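Anbridge library talk, slide 4: shopping on autopilot

OK, so I tracked my groceries all through March, and I was spending 900 dollars a month. Nine hundred! For 2 people! (Wait for the groan.) We'd drive to Drovesside, grab our favourites and never once look at a unit price. Now it's 600, and I still get my fancy yogurt.

Ask who here shops with a list. Then ask who sticks to it, ha. Give them a minute to chat, then on to the small packages, my old weakness.

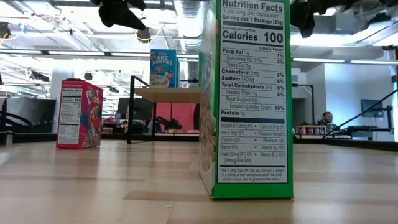

Anyway, give yourself 10 minutes with the flyer before you leave the house.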